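Collance two-arm helper, from Chidiac

Hi, I'm Khanyisile, and I run the crew side at Hullov. We clean and tidy furnished apartments between stays, 33 of them right now, and since February we've had a Collance working alongside us. Chidiac asked if I'd write the page for it (I said yes before they finished the sentence!).

So what do you get? Two jointed arms, a gripper on each, and the Prolari software that lets your own people set up the rooms. It's made for the stooping jobs: little trash buckets, stuff left on the floor, things that rolled up against the TV stand. My knees are very happy about this.
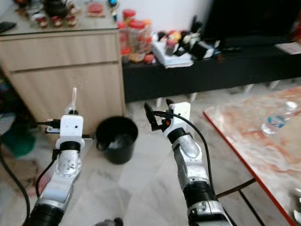 Collance in a living room, with the small black bucket between its arms.

What changed for us is mostly the order of the day. We used to split up and rush. Now one person starts the Collance in the living room and gets going on the beds, then comes back to check. Anikó Juhász was dead set against it for the first couple of weeks, and I get it, she thought her hours were going. They didn't, but her job is different now. She does the room setups and trains the new folks, and she got a raise for it, which I fought for.

It's slow, I'll say that. A quick person beats it every time, and we still do all the shelves and anything breakable by hand. Keep the cables clear of chair legs too.

Price is $3,165 a month, service visits included, with a minimum of 3 months. Training takes one afternoon. Ask Chidiac for a trial in one of your own rooms, a messy one if you can.

Page updated 2020-04-16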